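Jonder Bench Arm: Set-up Guide
Section 2: Before You Buy Anything Else

Read this section before the purchase order goes in. It was put together by Jaruwan Nilsuwan, who has approved a good many of these orders, and Montri Suksawat, who has had to send some of the contents back.

2.1 Working out the budget

1. Write down the job in one sentence. If the sentence contains the word "and", you are planning two jobs and should price them separately.

2. List the objects you want the arm to handle. Real ones, by name and size. "Various items" is a fine phrase for a removal firm and no use at all when choosing fingers.

3. Price the arm, then put it to one side. The arm is the part everyone remembers. The Clirgate mounting plate costs 312 pounds and is the part everyone forgets, usually until the arm is out of its box and lying on the carpet.

4. Add spare finger pads. One set comes fitted. Order a second set with the arm, as pads sent on their own travel at the full delivery charge of 25 pounds, however light the parcel.

5. Set aside up to 400 pounds for things to pick up, put down and drop. Finance will query this line. Leave it in.

NOTE: Prices in this section are those on the Prasertsri list of September 1, 2019. The list is revised every February, and we have yet to see it revised downwards.

2.2 Choosing the bench

1. Measure the bench you already have before ordering a new one. Allow a clear working area 900 mm deep, measured from the mounting plate.

2. Push down hard on each corner in turn. If the bench rocks, mend it or replace it. Folded cardboard under one leg is a tradition and not a mounting method.

3. Find out where the nearest socket is, and where the cable will go between there and the arm. Do this with the chairs in their usual places.

CAUTION: Do not run the power cable across the working area. The arm will find it.

2.3 Buying the test objects

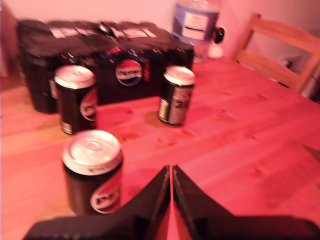
Cans on a wooden table, with the gripper close by.
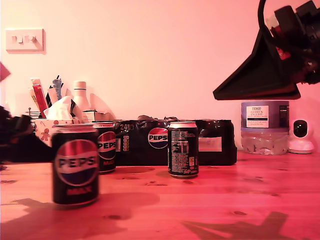
Test objects deserve a line of their own in the budget, and a cheap one will do. Buy things of a known, repeated shape, so that when a grasp goes wrong you can blame the settings with a clear conscience. Drinks cans from a multipack suit this very well: the Pepsi Max cans here share a table with the pack itself and a water bottle, and that gives you dark printed sides, silver lids and clear plastic to plan for without troubling a specialist supplier. The Gamivton sample kit does much the same work and comes in a nicer box. Look at the price of the box before you decide.

1. Buy more than the trial calls for. Cans dent, and colleagues get thirsty.

2. Label the test stock. A plain sticker saying TEST will stop most people.

3. Keep full and empty cans in separate trays. They look alike from the outside and ask very different things of the gripper.

4. Budget for cloths and a tray with a lip. Charge them to the project at the start, when it still looks like foresight.

CAUTION: Keep full containers away from the controller and any extension lead. The warranty does not cover soft drinks.

2.4 Lighting

1. Look at the bench under the lights you intend to use, at the hour you intend to use them.

2. If you want to try coloured light, hire the lamps first. A lamp that seemed a bold choice in the catalogue can be hard to share an office with.

3. Put lamp stands on the equipment list. They are sold separately, like most things that hold up other things.

2.5 Sign-off

Send the completed list to whoever holds the budget, with the mounting plate on the first page. Keep a copy. Delivery dates are confirmed only once the bench measurements have been returned on Form B, and Form B is at the back of this guide, after the warranty.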